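February 24, 2022
Bench log, Vusska cell

Left arm stopped itself again this morning with a following error on joint four. Third stop this week on the same joint. The controller logged it at step 681 of the handover routine, brakes on, gripper still closed. Right arm held position as it should. Nothing was dropped and no one was inside the tape.

Cleared the fault, jogged the joint by hand through its full travel with the drives off, and felt no tight spot. Powered up and ran the joint alone at 60 per cent speed for ten cycles. No fault. Put the Rubik's cube back in the left gripper and ran the routine at the same speed with both arms live. 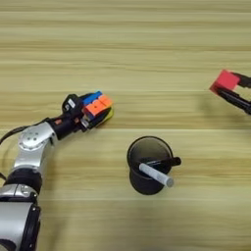 Faulted on the fourth cycle. Unplugged the encoder cable at the joint and found one pin sitting lower than the rest. Reseated it and clipped the cable so it has more slack when the wrist rolls over. After that, 70 cycles without a stop, still at reduced speed.

I don't trust it yet. The error counter on that joint used to sit at zero between runs and it was showing two when I shut down. Could be left over from the earlier stops, as I forgot to reset it before the long run. My mistake, will redo.

Also noticed the e-stop on the right side of the bench only drops the right arm. The drawing from Namedard shows both buttons in one loop. Ours isn't wired that way. Until it is, both arms stay at reduced speed and whoever is running them stands at the left button, which does drop both.

To do:
Reset counter, repeat the 70 cycles, write down the count
Order spare encoder cable from Lundano, 875 mm version
Rewire right e-stop and test with each arm moving
Tag on the controller stays until the e-stop is done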